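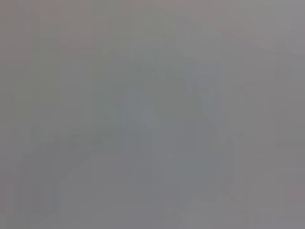

Tutberg (documentary) - did anyone see it already?

mizanur_h
2020-06-28
Hello all. I watched Tutberg on Friday through the festival's online tickets and I want to hear other opinions. It is the film by Hanine Lo Presti about the small observatory at Dandham and the people who measure one variable star there, night after night. 98 minutes, subtitles in English. I liked it very much. The best part for me was the long talk in the kitchen, when the old observer explains why he still writes the numbers by hand. But I did not understand why the director put so much music over the night work.

platewobble
The music is my problem too. I turned the sound down two times. Also there is almost no science in it. What is the period of the star? They never say it.

mizanur_h
They say it one time, in the part with the student. 812 days. But I agree that it goes by fast, and I had to go back to hear it.

corvus80
I don't agree about the science. A film about people who do science does not need to be a lecture. If you want the light curve, read the paper. I was happy to see the boring hours, the tea, the argument about the dome motor.

platewobble
I did not ask for a lecture. I asked for one graph in 98 minutes.

lena_k
Is it still possible to rent it? The festival page gives me an error after I pay with my card.

mizanur_h
lena_k - the rental was closed for two days and it should be open again now. Try a different browser, this helped me. If the payment was taken, write to them with your order number. Mine was 2711 and they answered the same evening.

lena_k
Thank you, it works in the other browser. I will watch tonight and come back to complain about the music.

corvus80
Please wait for the credits. There is a short recording of the old observer from April, and it is without music.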